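Hand-held gripper loses grip on round objects

Posted by Quyên Trịnh, Clindale shared workshop

Members are building a hand-held gripper with two finger pads. Flat parts are held securely, but round ones rotate under load. Advice on the pads is requested.

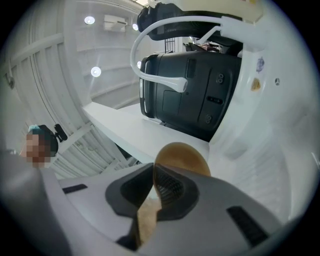

Gripper closed on a round tan piece.

Thoa Nghiêm
Please check that both pads meet squarely before altering anything. Ours required 2 shims on one side. Sanding with 200 grit, then 400, evened the contact faces.

Nghĩa Dương
Use softer pads.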